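From: Ngan-ling Cheung
To: cell-users list
Subject: Re: [cell-users] arm kept closing after contact?

Hi all,

Sorry for the slow answer, I wanted to get the logs off the controller before I said anything silly. Quoting the earlier message so the folks who joined in July can follow along:

> We had an odd one on our Jastwood arm. It went in for a piece of
> fruit, touched it, and then just kept squeezing. No fault, no beep,
> status light green the whole time. Had to hit the e-stop. Has anyone
> else had the force limit get ignored like this? We're on the Huang
> wrist sensor and the stock Floser driver. Could be something dumb on
> our end, we did move the cell to a different desk the same morning.

Yes! We've had it too, and I'm pretty sure it's the same thing. Ours happened on run 61 of the desk clutter set, which is the one where the arm has to pick fruit from in among whatever else is on a normal office desk. It went for a persimmon, made contact, and the fingers carried on closing until the skin split. I was close enough to get juice on my sleeve (and on the keyboard, which still has a sticky shift key, ugh). The e-stop worked fine, thank goodness.

My first guess was the sensor, so I swapped it for our spare and wasted most of an afternoon. Same result. Then I read through the log line by line and found it at line 1184: the driver had dropped its connection to the wrist sensor for 7 seconds, and during that gap it kept handing the controller the last good reading. The last good reading was from before contact, so as far as the controller could tell, the fingers were closing on air. The force limit was on, it just had a stale number to compare against. No fault gets raised because the driver doesn't treat a dropped connection as a fault. I think that's a really bad default, and I've told Floser so in slightly politer words.

I put a layout together again to go through the whole thing from the top, with the paper bag in the middle and round fruit on both sides of it.

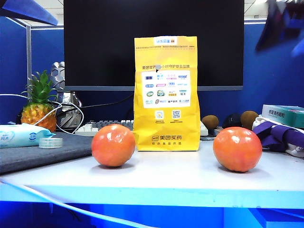 Desk clutter layout, pineapple on the left, kiwis over on the right.

You asked about moving the cell, and I'd look hard at that. In our case the sensor cable had been rerouted along the desk and was getting a little tug whenever the wrist turned past 90 degrees. I could make it drop out on purpose by turning the wrist by hand with the drive off. So the loose connector starts it, and the driver hides it.

What I've changed here so far:

- New strain relief on the sensor cable, with a proper loop of slack at the wrist.
- A little watchdog in Vunero that checks the timestamp on each force reading and stops the gripper if it's old. It's ugly but it works in my bench tests.
- Gripper closing speed turned way down until I trust it again.
- Hands stay out of the cell while it's powered, even for "just nudging that one back a bit." I was the worst offender on this one, so please feel free to yell at me.

Please don't count on the green light for anything. It stayed green for us too, all through the squeeze.

Could you check your log for a gap in the sensor timestamps right before contact? If you see one, send me that chunk and I'll add it to the report I have open with Floser. And if you don't see one, I'd like to know that even more, since then we've got two different problems. I can send the watchdog script to anybody who wants it, just be warned that the comments are mostly me complaining.

Ngan-ling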